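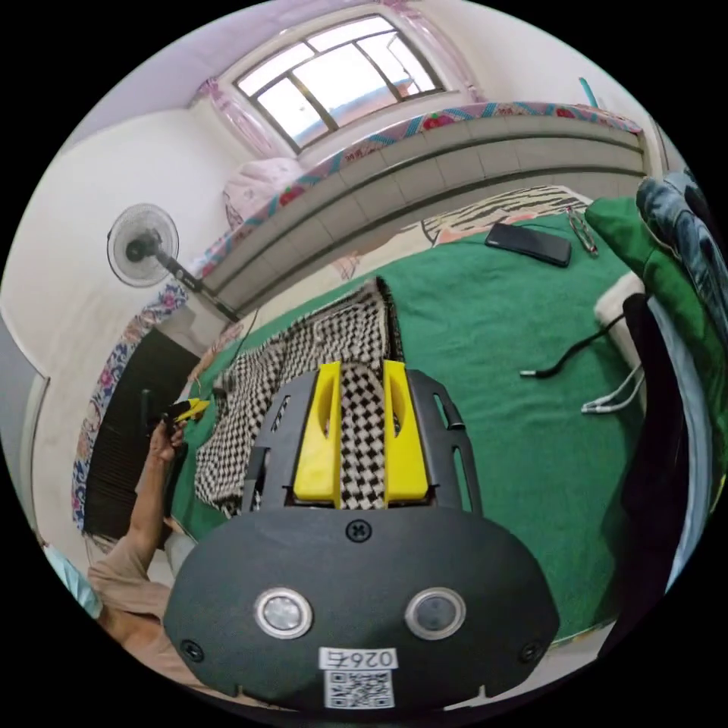

3 Bedarf planen und Geräte bestellen

Bevor Sie die Bestellung für Ihre Brorer-Handgreifer abschicken, nehmen Sie sich bitte einen ruhigen Vormittag für dieses Kapitel. Wir wissen, dass man nach dem Überblick in Kapitel 2 am liebsten sofort die Kartons aufmachen möchte, und wir freuen uns ja auch darüber. Die meisten Anrufe in unserem Planungsbüro drehen sich aber gar nicht um defekte Geräte, es fehlt das zweite Ladegerät oder im Budget ist für Verschleißteile kein Platz mehr. Beides lässt sich jetzt, mit Bleistift und Taschenrechner, noch ganz bequem lösen.

Das Kapitel richtet sich an alle, die Aufnahmen in Wohnräumen planen: Wäsche falten, Kleider sortieren, Kleinteile aufräumen und was sonst zu Hause so anfällt. Für Werkstatt und Lager gilt Kapitel 4.

3.1 Anzahl der Greifer ermitteln

1. Schreiben Sie zuerst die Tätigkeiten auf, die Sie aufnehmen möchten, und zwar so, wie Sie sie einer Nachbarin erklären würden. »Tuch vom Bett nehmen und zusammenlegen« ist gut. »Textilmanipulation« hilft beim Planen leider wenig.

2. Notieren Sie hinter jeder Tätigkeit, ob eine Hand genügt oder beide Hände gebraucht werden. Bei Stoffen raten wir fast immer zu zwei Greifern. Ein größeres Tuch lässt sich zwar auch mit einem Greifer und der freien Hand legen, nur fehlt Ihnen dann in den Daten die Hälfte der Bewegung.

3. Zählen Sie die Arbeitsplätze, die gleichzeitig besetzt sein sollen. Gemeint sind wirklich nur die gleichzeitigen! Drei Wohnungen, die Sie nacheinander besuchen, sind ein Arbeitsplatz.

4. Rechnen Sie Arbeitsplätze mal Greifer je Arbeitsplatz und tragen Sie das Ergebnis in Zeile A des Planungsblatts ein (liegt dem Angebot bei, letzte Seite).

5. Ab drei Arbeitsplätzen kommt ein Reservegreifer dazu, Zeile B. Darunter können Sie es ohne versuchen, wenn Ihnen ein Ausfalltag nicht wehtut.

Hinweis: Jeder Greifer hat eine eigene Nummer und wird unter dieser Nummer kalibriert. Sie müssen keine aufeinanderfolgenden Nummern bestellen, und es schadet auch nicht, wenn zwei weit auseinanderliegen. Wichtig ist nur, dass die Nummern beim Anlegen des Paars in der Software Onevari richtig links und rechts zugeordnet werden.

3.2 Budget aufstellen

Ein Paar Brorer-Handgreifer kostet in der Grundausstattung 1.629 Euro. Darin enthalten sind ein Satz Finger je Greifer, die Ladekabel und die Einrichtung in Onevari. Ein Ersatzsatz Finger kostet 59 Euro. Alle Preise sind Nettopreise und gelten laut Preisliste vom 26. Oktober 2024.

1. Tragen Sie den Gerätepreis in Zeile C ein.

2. Planen Sie für jeden Greifer einen Ersatzsatz Finger ein (Zeile D). Nach 100 Betriebsstunden sollten Sie die Greifflächen prüfen, bei rauen Stoffen wie Jeans gern auch früher. Abgenutzte Finger halten feste Gegenstände oft noch tadellos, während dünner Stoff schon durchrutscht, und so merkt man den Verschleiß ausgerechnet dann, wenn ein Termin vereinbart ist und alle bereitsitzen.

3. Setzen Sie das Übungsmaterial in Zeile E. Bitte kaufen Sie hier nichts Feines. Alte Hemden, ein kariertes Tuch, ausgemusterte Kabel und eine Fernbedienung ohne Batterien tun es wunderbar, und die meisten Haushalte haben das ohnehin in irgendeiner Schublade.

4. Vergessen Sie den Speicher nicht. Was pro Stunde an Daten anfällt, hängt von Ihren Einstellungen ab. Die Tabelle dazu steht in Anhang B, und wir bitten Sie herzlich, dort wirklich nachzusehen und nicht zu schätzen.

5. Schlagen Sie zum Schluss einen Puffer von 20 Prozent auf die Summe auf. Das klingt nach viel - in der Erstausstattung wird er aber fast immer gebraucht, meistens für Transportkoffer und Mehrfachsteckdosen.

Achtung: Die Transportkoffer von Shukla sind in zwei Tiefen lieferbar. Nur der tiefe Koffer nimmt den Greifer mit montierten Fingern auf. Wer den flachen bestellt, muss die Finger vor jeder Fahrt abnehmen und danach neu kalibrieren.

3.3 Platzbedarf prüfen

Viele Kundinnen und Kunden glauben zunächst, sie müssten einen Raum anmieten oder einen Tisch anschaffen. Beides können Sie sich in der Regel sparen! Ein Bett ist eine sehr brauchbare Arbeitsfläche, eine Matte auf dem Boden ebenso, und Sie bekommen mit beiden zusammen viel abwechslungsreichere Aufnahmen als mit einem einzigen Tisch.

1. Suchen Sie eine Fläche, auf der sich Ihr größtes Stoffteil ganz ausbreiten lässt und daneben noch Platz für die fertigen Stücke bleibt.

2. Setzen oder stellen Sie sich so hin, wie Sie später arbeiten werden, und führen Sie den Greifer einmal durch die ganze Bewegung. Stoßen Sie irgendwo an, verschieben Sie lieber die Fläche als Ihre Haltung.

3. Achten Sie auf das Tageslicht. Ein Fenster im Raum ist willkommen. Wenn es sehr hell hereinscheint, machen Sie zwei Probeaufnahmen, eine mit offenem und eine mit zugezogenem Vorhang, und vergleichen Sie beide in Onevari. 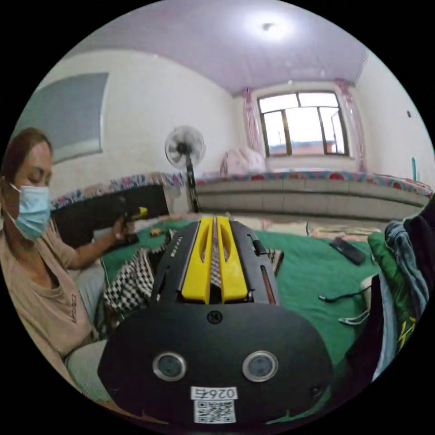 4. Überlegen Sie, ob eine oder zwei Personen im selben Zimmer arbeiten. Zwei Personen brauchen nicht doppelt so viel Platz, aber sie brauchen Absprachen, wer welchen Stapel nimmt und auf welcher Seite der Matte er liegt. Planen Sie die Greifer in diesem Fall je Person und nicht je Zimmer.

5. Legen Sie fest, wo geladen wird. Ladekabel sollen möglichst nicht durch den Greifbereich laufen, es sei denn, Kabel gehören zu Ihrer Aufgabe. Dann nehmen Sie bitte welche, die nirgends eingesteckt sind.

Vorsicht: Halten Sie die Finger der freien Hand beim Schließen von den Greiferfingern fern. Es kneift mehr, als man denkt. Und wenn ein Ventilator im Zimmer steht oder an der Wand hängt, prüfen Sie vorher, ob er leichte Stoffe von der Fläche bläst.

Hinweis: Die üblichen persönlichen Dinge wie Telefon, Brille oder Schlüssel dürfen gern im Raum bleiben. Klären Sie nur vorab mit den Bewohnern, was in den Aufnahmen zu sehen sein darf, und lassen Sie sich das schriftlich geben. Ein Musterformular finden Sie in Anhang C.

3.4 Bestellung abschicken

1. Übertragen Sie die Zeilen A bis E in das Bestellformular von Wuron.

2. Geben Sie an, ob Sie die Geräte auf einmal oder in zwei Lieferungen möchten. Bei größeren Mengen empfehlen wir zwei. Mit dem ersten Paar lernen Sie in ein paar Tagen so viel über Ihren eigenen Ablauf, dass die zweite Hälfte der Bestellung manchmal ganz anders aussieht als gedacht. Bis zum Versand der zweiten Lieferung können Sie die Mengen kostenfrei ändern.

3. Nennen Sie eine Person, die die Geräte annimmt und die Nummern mit dem Lieferschein abgleicht.

4. Schicken Sie das Formular an Urmila Rastogi im Vertrieb. Technische Fragen zum Planungsblatt beantwortet Jarmila Brabec, gern auch telefonisch und gern auch zweimal.

Für Lieferungen noch im November muss die Bestellung vollständig vorliegen, also auch mit der Zuordnung links/rechts für jedes Paar. Fehlt sie, fragen wir nach, und dann verschiebt sich der Versand.

Wie Sie die Greifer auspacken und das erste Mal laden, lesen Sie in Kapitel 5.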